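Hand-held grippers and the room teams: questions from staff

Last updated: January

Cluvent is bringing automated laundry and room handling to its serviced apartments, starting with Rilbridge. These are the questions staff have asked most often so far.

Why are we doing this?
Linen handling and tidying account for more strain injuries at Cluvent than any other work. The long-term plan is for machines to take over the sorting and folding in the Rilbridge laundry, and later some of the lifting in the apartments. Paredes is supplying the software and Resier is supplying the hardware.

Will I lose my job?
No permanent position will be cut during the trial, which runs for 12 months. Casual hours at Rilbridge will stay at their current level over the same period. We can't promise what happens after that. Any change to rosters will go through the normal consultation process, with 30 days' written notice.

What are people being asked to do?
Staff who sign up use a hand-held gripper to pick up, move and put down clothes and bedding in furnished rooms. A camera on the tool records each pick, and Paredes uses the recordings to teach the machines how to handle fabric.

Do I have to take part?
No. If you say no, your usual shifts carry on as before. You can also start and then pull out by telling your supervisor.

Is there extra pay?
Yes. Gripper work is paid at the higher duties rate, including the training session. Shifts are up to 8 hours with the usual breaks, and you'll swap between the tool and ordinary room work during the day.

Is it hard to learn?
Most people are comfortable with it by the end of the first shift. Thin cotton is fiddly. Heavy knits are easier to grab but harder to let go of cleanly, so open the jaws all the way before you move off.

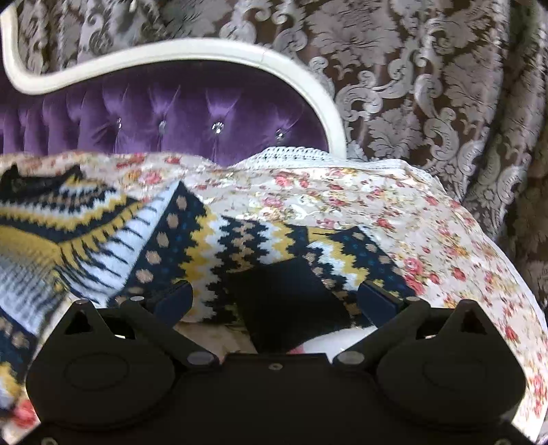

Gripper jaws closed on a patterned knit, on top of floral fabric.

Will the recordings be used to check how fast I work?
No. They are labelled by task, not by name, and supervisors don't have access to them. If you pick up a face, a guest's papers or anything else private, note the time and it will be deleted.

What if my wrist or hand gets sore?
Stop and report it the same day. Don't wait for the end of the week – we'd like to hear about small complaints early.

Who do I ask if my question isn't here?
Talk to your supervisor or health and safety rep, or come to the drop-in session in the Rilbridge lunch room on Friday.

Related
Higher duties rates and how to claim them
Manual handling refresher: bedding and linen
Rilbridge laundry: changes to the loading dock
Privacy at work: recordings and your rights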